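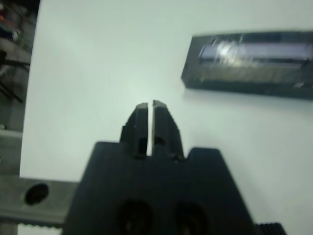

Session 2: Boxes, lids and the table you work on

Hi all, notes from today as promised, a bit fuller than what I managed to say out loud (we lost a good chunk of time to the label printer, sorry!). If you missed the session, read this and then do the homework at the bottom, and you'll be fine for next week.

Start with the table. I go on about this every year, but a plain white surface is the best tool you own for sorting small stuff. Dark screws, hooks, needles, pen nibs, they all show up. Clear beads and glass don't, so keep a sheet of dark felt rolled up nearby and swap over when you need to. Take everything off the table before you begin. Then bring back one box at a time and put it toward the far side, where your elbows won't find it. I like mine lying flat with the long side facing me, but lefties in the group preferred it turned, and that's okay too.

Now, lids. We spent most of the hour on these and I could have kept going.

Solid lids keep out light and look tidy on a shelf. You have to label them, and you have to keep the labels up to date, and most of us won't. I have a solid-lid box at home that says "October" on it in my own handwriting and I have no idea what I meant.

See-through lids let you find things without opening anything. The catch is glare. A shiny flat lid under a ceiling light gives you a bright patch right where you want to look, and you end up bobbing your head around like a pigeon. Move the lamp off to one side, or tilt the box a little with a folded cloth under the back edge. People asked about matte film. I've tried it and it does cut the glare, but it also fogs the view, so I peeled mine off again.

Framed lids have a dark rim around a clear panel. I'm fond of these - the rim takes the knocks and the panel stays nice longer. The dark frame also makes whatever is inside stand out, so pale things look especially good in them. Check that the panel sits snug. If it rattles when you shake the empty box, dust will get in.

Which one should you buy? For the course shelf we use the Bavinell flat box with the clear panel, and the older Vultarwood ones in the back cupboard for anything heavy. You don't have to buy either! A decent candy box with a window works, and so does an old picture frame hinged onto a tray. Bring what you've got.

Lining. Cut a strip of card or thin foam to the inside width of the box and lay it along the back. It stops small things sliding underneath each other, and you can pencil on it. Pale lining for dark objects, dark lining for pale objects. Don't glue it. I glued one in my first year of teaching this and I'm still picking at it with a butter knife.

How much goes in a box? We did the little exercise with the button tin, which holds up to 600 buttons when it's crammed full. Crammed full, it's useless. You can't see past the top layer and the thing you want is always underneath. One layer, with a bit of bare lining showing, is what I'd aim for. Yes, that means more boxes.

Cleaning the clear panel. Blow the grit off first, then a soft cloth with plain water, then a dry one. Please keep the glass spray away from plastic panels, because some sprays leave them cloudy and you won't get that back. Paper towels scratch too, though slowly enough that you'll blame something else.

Homework

Pick one drawer at home. Just one, and the worst one is fine. Empty it onto a white surface (a bedsheet on the floor will do), sort it, and box what you're keeping. Write down which lid you chose for each group and what bugged you about it. Half a page is plenty.

Next time we're in the Bednarek room, second floor, and we'll do dividers. Bring scissors, a ruler and a box you don't mind cutting into. The cutting mats are on the shelf by the sink, please put them back flat.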